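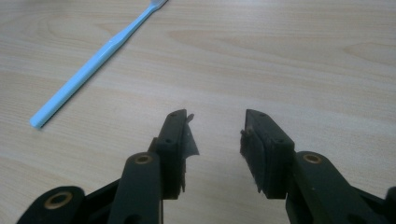 4.2 Setting the toothbrush in the mug

This section covers preparing the table, placing the mug and standing the toothbrush in it. It applies to the Tresholm and Billum table sets. For the Bostum wall holder, see section 4.6.

Before you start
Wipe the tabletop with a damp cloth and dry it along the grain. Do not use scouring powder. Rinse the mug and the brush and shake off the water.

1. Set the mug upright on the far half of the table, clear of the corners.

2. Turn the mug until the handle points toward the near side of the table.

3. Lay the toothbrush flat, to the right of the mug. Place it on a diagonal, with the head toward the far edge and the end of the handle toward the middle of the table.

4. Check that the bristles do not touch the mug.
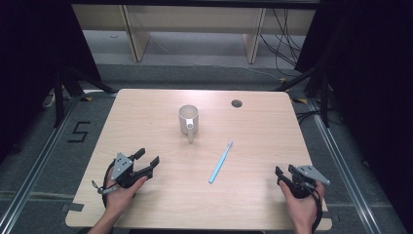

5. Take hold of the brush at the middle of the handle. Do not pick it up by the bristles or by the narrow neck.

6. Lift the brush clear of the table before turning it. Dragging it leaves marks on an oiled top.

7. Turn the brush upright, head up, and move it over the open rim of the mug.

8. Lower the handle until it meets the bottom of the mug, then let the neck come to rest against the rim. Release.

Note: The Ansah short brush, part 49, can slide down inside a tall mug. Use it with the low mug only.

Note: If the table has a cable hole in the far corner, keep the mug and brush away from it. A brush laid close to the hole can roll into it handle first.

CAUTION: Do not leave standing water in the mug. Empty it and wipe the inside before putting the set away.

Care of the tabletop
Water rings should be wiped off the same day. Re-oil bare wood tops every October. Lacquered tops need no oil. Rounded corners may be sanded lightly by hand with 1,000 grit paper; 3,000 grit is for lacquer only.

Text revised by Nkrumah Asante. Continue with section 4.3, Removing the brush.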